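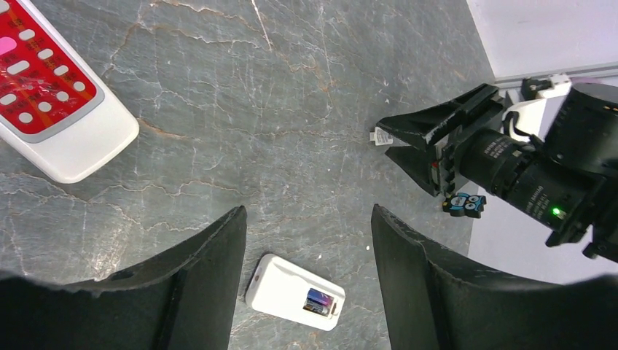

The remote drawer had stopped closing on Sunday, so the contents had to be dealt with. It is a shallow drawer under the television shelf, originally intended for remotes only. Over time it also took in memory card readers, battery doors, loose building-brick parts, plastic caps of unknown origin and the paper inserts from several appliances. The obstruction was a battery door standing on edge behind the runner.

I removed everything and sorted it over one evening. The work took nearly 90 minutes, including testing. These are my notes on the method, mainly so that I can repeat it, and partly for Aileen Espiritu, who asked what I do about remotes that nobody can match to an appliance.

## Testing before sorting

I used to sort first and test later. The result was a well-organized box of remotes that did not work. Testing now comes first.

An infrared remote can be checked without its appliance. Point the front end at a phone camera, press a key and watch the phone screen. If the emitter is working, most cameras will show a faint white or violet flicker. Some phones filter infrared on the rear camera and not on the front one, so try both before declaring a remote dead. A remote that communicates by radio will show nothing at all, and has to be tested against its receiver.

If there is no flicker:

- Replace the cells with known good ones. Cells taken out of another remote in the same drawer are not known good ones.
- Look at the springs. White or blue-green crust on the contacts means a cell has leaked.
- Clean alkaline residue with a cotton swab barely damp with white vinegar, then with isopropyl alcohol, and let it dry with the door off.
- Bend a flattened spring outward with a wooden toothpick. Tweezers tend to scratch the plating.
- Press several keys. If one key fails and the rest work, the fault is in the keypad.

Keypad faults are usually dirt or worn carbon under the rubber. Dirt can be cleaned off. Worn carbon can be restored with a conductive coating, and I have done it once with a bottle of Lunent, which held up for a while and then did not. The volume key went first, as it generally does. I would not repeat the repair on a remote that can be replaced cheaply.

## Flat parts and upright parts 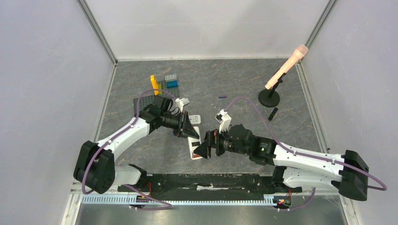 Drawer depth is the dimension that decides most of this. My drawer accepts a remote lying flat with a little clearance above it, and it does not accept anything standing up. That means every item has to be assigned a resting position before it is assigned a compartment. The studded gray baseplate at upper left belongs with the flat goods and causes no trouble on its own. Once bricks are attached to it, it becomes an upright item and has to go elsewhere. The same applies to anything shaped like a card: flat, it needs no height worth measuring, and leaning against a divider it will work its way over the back of the drawer. I now put cards in first and set the remotes on top.

Small white parts need a separate rule. Against a light drawer liner they are nearly impossible to see, and I had been losing them in plain view. I changed to a dark liner, cut from a sheet of felt, and the improvement was immediate. Gray stone is acceptable as a sorting surface for the same purpose, although veined stone hides crumbs and tiny chips of plastic. If a part has a spring or a ball bearing in it, open it over a tray.

Princess Dimaculangan suggested a magnetic tray. It works for screws. Most of what I have is plastic, and the magnet does nothing for it.

## Marking

I mark in three places: the inside of the battery door, the back of the case near the front end, and the matching appliance. The inside mark survives handling. The outside mark gets rubbed off by hands and couch cushions within a year, and exists for convenience only.

The mark is a letter and a room. The living room television is T-L. Model numbers are too long, and in my experience the model number on a remote seldom matches the one on the appliance anyway.

For labels I use narrow Distley tape. Round the corners with scissors before applying it. Square corners lift. Do not run tape across the seam of the battery door, even if that is the only flat area left on the case, or the label will be cut the first time the cells are changed.

Printed overlays are better left alone. I tried covering unused keys with tape on one remote to simplify it for a visitor, and the adhesive migrated around the edges of the rubber. Two keys then stuck down. A key that is held down drains the cells and can also block every other key, which makes the remote appear dead.
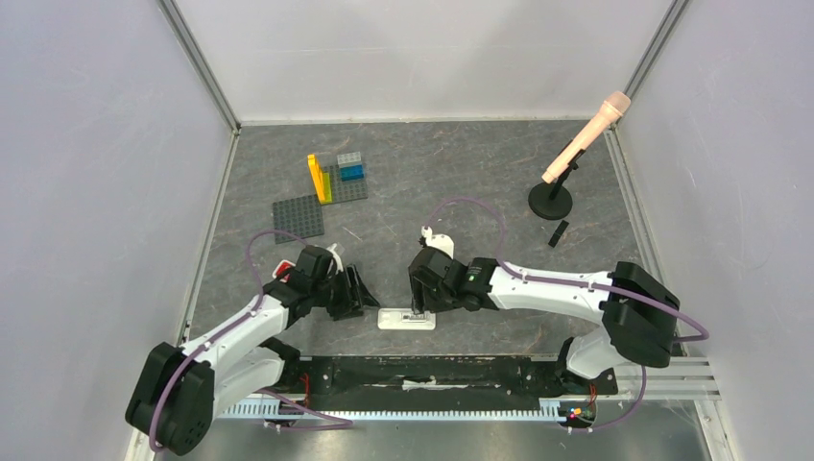
## Building-brick parts in the wrong drawer

Baseplates and bricks arrived in this drawer by way of the rug in front of it. Somebody picks up what is on the rug and opens the nearest drawer. I have no objection to the behavior, only to the storage.

Baseplates should be kept flat and stacked stud side up, with nothing heavy on top. Thin ones bow if they are leaned at an angle for a season, and a bowed plate will not hold bricks at the corners. A slight bow can sometimes be corrected by placing the plate under a flat board in a warm room for several days. I do not recommend hot water or a hair dryer. I ruined a plate that way, and it now has a permanent ripple along one side.

Washing is simple: lukewarm water, a drop of dish soap, a soft toothbrush between the studs. Shake off the water and dry the plate on a towel, studs down. Water held in the underside tubes of ordinary bricks takes longer to leave than expected. Leave them overnight before closing them in a box.

Loose bricks go into Ritine bins, by size and not by color. Color is easy to find by eye in a mixed bin. Size is slow to find by eye. Cletus Holloway sorts by color and disagrees with me on this point at some length, and his collection is larger than mine.

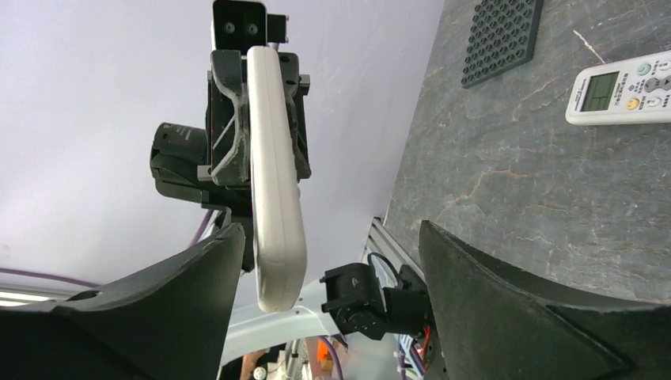 Drawer Notes, Vol. 2, No. 14

Air conditioner remotes should be treated as a separate class. A television remote generally sends one command per key press and keeps no record of anything. A typical air conditioner remote with a display holds the whole setting (mode, temperature, fan speed, sometimes a timer) and sends all of it each time. The small screen is therefore showing what the remote believes, which can differ from what the unit is doing. If somebody changes the setting with the remote pointed at the wall, the two will disagree until the next transmission that gets through.

This has consequences for storage. An air conditioner remote thrown in with others will have its keys pressed by its neighbors. In the next room that does nothing. In the same room, with the drawer left open, it may turn the unit on. I keep mine face up in a compartment of its own, or on a wall holder near the unit. The one with the yellow and green round buttons has its legends in Chinese, which I do not read, so I copied the functions onto a card as I established them by trial. I put the card in the compartment under the remote. Sticking translations beside the keys would have meant type too small for me to read without a lamp.

Before removing the cells from any remote with a display, write down the settings. Many of them lose everything, including the clock, within a short time. Some also revert to a different temperature unit. If the display comes back with faded segments after new cells, check that both cells are making contact before blaming the screen.

A perforated panel is a reasonable alternative to a drawer for this class. The holes accept hooks or short pegs, and a remote can rest on two pegs with a third in front to stop it sliding out. Measure the hole pitch before buying hooks. Small tiles of the black kind are often made to a different pitch than hardware store pegboard, and the hooks do not interchange. I bought Dalisay hooks, which were wrong for my tile, and returned them.

## Unmatched items

For Aileen's question, then. A remote that flickers on the phone camera but matches nothing goes in an envelope with the month written on it. I take the cells out first. If it is not claimed by the same month of the following year, it goes to electronics recycling. I keep the battery door if it fits anything else, taped to the underside of the drawer with a note of what it came from.

Memory card readers get the same test each time: insert a card with nothing important on it, copy one file over, copy it back, open it. Readers that only work at a particular angle are discarded. Check the slot before discarding. I have twice found a card still inside, and Amado Tiongson got his vacation pictures back that way.

Caps, feet, clips and other white plastic pieces that I cannot identify are kept in one small jar. The jar does not get a second jar. When it is full, I empty it onto the felt and throw out anything that I do not recognize.

Remaining work: a replacement battery door for T-L, which is held shut at present with a rubber band, and a stop at the rear of the drawer so that nothing can reach the runner again. I have a strip of pine of the right height. It needs to be cut 2 mm short of the inside width to clear the dovetails.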